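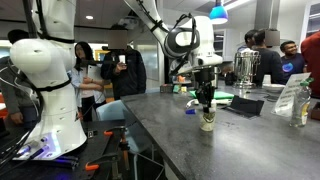
Who sets the speed limit when an arm works near visitors? Whoever signs the risk assessment, and the figure goes on paper before power-on.

Our Nilmont rule is 620 mm clear of any reach – measured at full extension, tool included. Odair Quintana wanted 14 test cycles per tool change. I use nine.

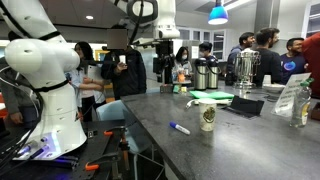

Cycles run at low speed first, then at the signed limit. Any stop resets the count to zero. Log the payload too.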